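The Last Day of the Offer

The book closed at noon and it was ten past eleven and the number had not moved.

She refreshed it. Refreshed again. Same thing. 1,858 orders, most of them small, the sort people make from a kitchen after the kids are down. Retail. That was the whole pitch - a bond for ordinary people, from a company they could walk past. Drastside Water. Five and a half percent, twice a year, and your money back at the end.

Except they needed more than 1,858 orders. Needed a lot more. The syndicate desk had said so in February when it was still cold and everyone was cheerful.

Her phone. The broker at Dostus.

"Where are we?"

"Same place."

"Same as when?"

"Same as breakfast."

He hung up. He always hung up. She had never once heard him say goodbye and they had done four deals together, five if you counted the one that got pulled.

She went down the stairs instead of waiting on the elevator. Third floor, second, the smell of burnt coffee. The chairman of Drastside was in the small meeting room with his jacket on, sitting very straight, like a man at the dentist. He had brought his own sandwiches. He had not eaten them.

"Is it bad?" he said.

"It's quiet."

"Is quiet bad?"

She thought about lying. Quiet on the first day is nothing. Quiet on the last day, with the paper full of rates going up and a rival issue from Negussie Homes opening monday at six and a quarter - well.

"It's quieter than I'd like," she said.

He nodded. He looked at the window. On the other side of the street a man was washing a bus shelter, up and down with a long brush, and they both watched him a while because it was easier.

"My father dug some of those pipes," the chairman said. "Did I tell you that?"

He had. At the roadshow, every stop, and in the car between stops. It was in the brochure too, page two, with a picture of the shovel.

"Tell me again," she said.

So he told her again. Clay up to the knee. A horse that wouldnt go down the hill. She listened with one half of her head and with the other half she was doing sums. If the minimum wasn't met they would hand it all back. Every check. Every kitchen. And Drastside would go to the bank, and the bank would smile and ask for nine.

Eleven thirty one. Her phone again.

Not the broker this time. The back office, a voice she didn't know, young, out of breath.

"Are you near a screen?"

"No. Why?"

"Plondora just woke up."

She was already on the stairs.

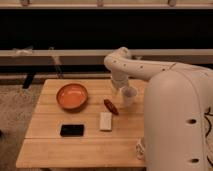
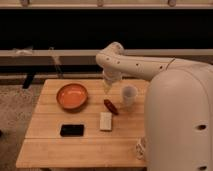
Fiction Desk

Plondora was a platform. That was all anyone at the firm could tell you about it. You opened an account on your phone, you put in a little, you bought a slice of something. The older partners said the name like it was a skin complaint. It had been added to the list of distributors at the very end, by email, and she had forgotten it. She'd actually forgotten it. Three weeks of calling every broker by hand and she'd forgotten the one that never picked up a phone.

Their orders came in one file. Not through the day like the rest. One file, last morning, all together.

She got to the desk and someone moved over for her. Nobody talking. The total sat there the way it had sat all day, and then it blinked, and it was a different number.

2,088.

"That's it?" somebody said. "That's the whole file?"

"It's still loading."

"It says done."

"It's not done, it's thinking."

It wasn't thinking. It was done. She sat down. 230 more orders. Small ones, she supposed, phone money, lunch money. She could feel it going out of the room. One of the juniors had already picked up his bag, then saw her look, and put it down.

"What's the value?" she said.

"What?"

"Not the count. The value. Scroll across."

He scrolled the wrong way. Then the right way. She had to stop herself from taking the mouse out of his hand. Column after column, names of towns, account types, tick boxes, and then the last one, and he stopped scrolling and put his finger on the glass, which they were always told not to do.

One line. One order in the whole lot with too many digits for the cell, so that it just showed a row of little hash marks.

"Make the column wider," she said.

He made the column wider.

The room read it. She read it. She read it a second time with her hand over her mouth, counting the zeros by threes the way she'd been taught, from the right.

"Is that a real person?" the junior said.

"Check it."

"It could be a typo."

"So check it. Call them. Go."

"They don't have a phone number."

"Then write to them! Write to them now!"

Eleven forty four. She stood up, sat down. Her own phone was going, Dostus on the screen, and she let it ring. Down on the second floor an old man was waiting with his jacket on and she did not know yet what she was going to walk in and say.

The junior was typing with two fingers. Dear sirs, he had put. Then he deleted sirs.

"How do I start it?" he said.

"Start with the number," she said. "Ask them if they meant it."

He typed it out. He pressed send. They all looked at the clock on the wall and then, one after another, at the screen.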